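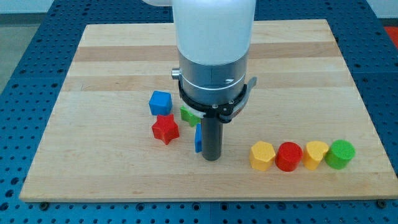
Butcher block

Butcher block is wood that has been cut into strips or small blocks and glued back together into one thick slab. People use it for cutting boards, countertops, kitchen carts and the tops of work tables. I've been writing the wood entries for this site for a while now, and this is the one I get the most mail on, so I'm giving it a proper rewrite (the old version was mostly a paragraph on mineral oil and a long complaint of mine about dishwashers).

The name

It comes from butcher shops, where meat was cut on a heavy standing block. Those old blocks were usually end grain, with the ends of the fibers facing up. These days the name covers a lot more than that, and plenty of what gets sold as butcher block would have looked pretty thin to a butcher!

Types of construction

Edge grain is the striped kind. Long strips are turned on their sides and glued face to face, so the narrow edges make up the top. It's strong, it stays fairly flat, and it costs less than end grain.

Face grain, sometimes called flat grain, uses wider boards with the broad side up. You see more of the figure in the wood, but it shows knife marks sooner. I like it for bread and not much else.

End grain is the checkerboard kind. The knife goes in between the fibers instead of across them, which is easier on the edge and hides cuts better. It also drinks oil like you wouldn't believe, and it can crack if it dries out too fast.

Woods and color

Hard maple is the usual choice in North America. It's dense, the pores are tiny, and it doesn't have much of a smell or taste. Beech, birch, cherry and walnut are common too, and so is oak for counters, though I'd skip the red kind under food because the pores are so open.

New maple is pale, almost cream, and it warms toward honey as it ages. Even in a single board the strips rarely match. Sapwood is lighter, heartwood is darker, and a maker who isn't sorting hard for color will let a brown band or two run through the pale ones. Readers sometimes write to ask whether a dark stripe is a stain or a different species. It can be either of those, but in maple it's very often just heartwood. Some people pay extra for a board with none of it. I think the dark bands are the best part — they give you something to look at while the onions are going.

Glue and movement

Modern boards are held together with water-resistant glue, and a good joint is generally stronger than the wood beside it. What moves is the wood itself. It swells and shrinks across the grain as the air changes, so a countertop should be fastened with slotted holes that let it slide a little. Loose boards cup when one side gets wetter than the other. If yours has started to rock, stand it on edge for a few days before you give up on it.

Care

Wash with warm water and a little dish soap, wipe both sides, and dry it standing up. No soaking, and please, no dishwasher. Food-grade mineral oil goes on with a rag until the wood stops taking it, then you wipe off the extra. Oil and beeswax mixed together leaves a softer sheen and lasts longer between coats. Olive oil and other cooking oils can go rancid, so keep those for the pan.

Scratches come out with sandpaper. Start coarse only if the cuts are deep, and finish at 200 grit or a bit higher, always going with the strips. Caroline Mutiso wrote in to add that wiping the board with a damp cloth before the last sanding raises the fuzz so you can take it off, and she's quite right, I'd left that out.

See also: Cutting board; Hard maple; Countertop; Wood finishing

Last revised Oct 31, 2018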